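Why Does a Cup Make an Echo?

Hi, I'm Maricica, and I love noises. Squeaky ones, boomy ones, the gurgle the bath makes at the end. Today I want to talk about what happens when you put a cup over your ear and hear the sea.

First, what is sound?

Sound is wiggling air. When I clap, my hands give the air a shove. That bit of air bumps the bit next to it, which bumps the next bit, and off it goes across the room until it bumps into your ear. We call those wiggles vibrations.

Try humming with your fingers on your throat. Feel the buzz? That's you, wiggling!

How fast does it go?

Really fast. If you stood 200 yards away from me on a big field and I banged a saucepan, you'd see my arm move and then hear the bang a little more than half a second later. My friend Tarek and I tried it on the football field in Orkden last February. He kept shouting "Again!" and my arm got very tired.

So where does the sea come from?

Sorry, there's no sea in there (I was sad too when I found out). Even a quiet room is full of tiny sounds: a fridge, a car far away, somebody walking upstairs. Most of the time your brain doesn't bother with them. But when you hold a cup near your ear, those little sounds get inside and bounce around off the walls and the bottom. Some of them get louder and some don't, and all mixed together they make a soft whoosh – just like waves on a beach.

A seashell does it too. So does a jam jar, or even your own hand if you curl it up.

Does the shape matter?

Yes, lots! A long, deep cup gives a low, sleepy whoosh. A short one gives a higher, hissier one. It's the same with musical instruments. A tuba has a huge long tube and goes OOMP, and a tiny whistle goes PEEP.

Things to try at home

1. Find 2 cups, one tall and one short. Hold each one near your ear, but don't press hard. Which whoosh is lower?

2. Lay a cup on its side and whisper into the open end. Then whisper the same thing with no cup. Does your voice sound different?

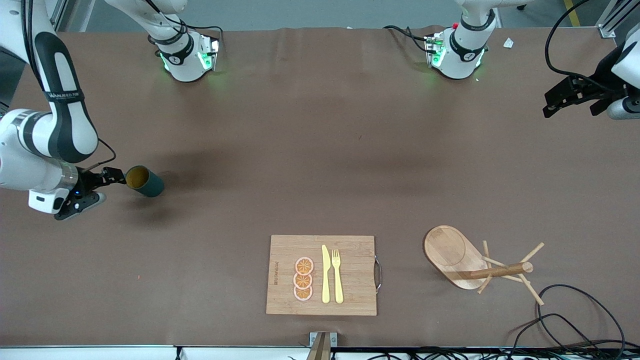 3. Blow gently across the top of an empty bottle until it hoots. Add a little water and blow again. The hoot goes up, because there's less air left inside to wiggle.

4. Go into the bathroom and sing. Hard walls bounce sound much better than curtains and carpets do, and that's why everyone sounds like a pop star in the shower. My best song in there is the one about the frog.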